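November, evening
2 min read

Wet all day, so I stayed in and did the alphabet blocks. Youssra Abdel Rahman wants them for her table at the Nidwood sale and I had promised to look them over first. I paid 8 pounds for the set in Kiltach and can't remember ever using it much.

Wiped the table down before starting. The grain looks very dark away from the light and nearly white where the light falls on it. It could do with oiling before Christmas.
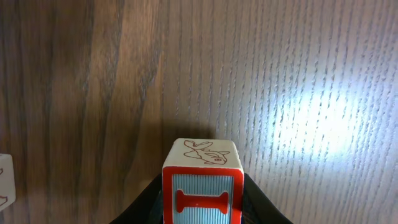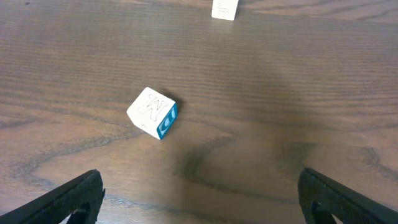
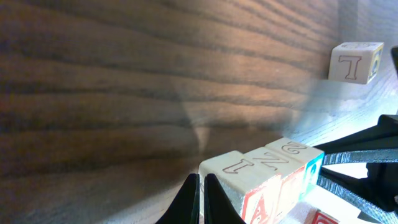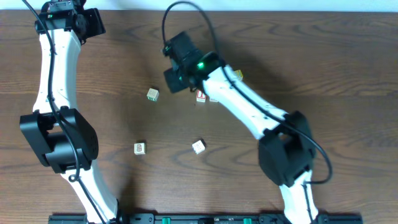 Alphabet blocks on the wooden table.

The fish is my favourite, a plain little line drawing in red-brown. The outlined letters are faint and easy to read the wrong way round. I took one for a W, then turned it and decided on M. Had I, N and S side by side for a while, with the T further back.

Soup at seven. Rang Youssra afterwards and she will collect on her way back from Andisent. Must find a bag for them, and ring Butt about the gutter.

2 comments · 8 shares

Recent entries
The gutter again
Bus to Kiltach
Soup, two ways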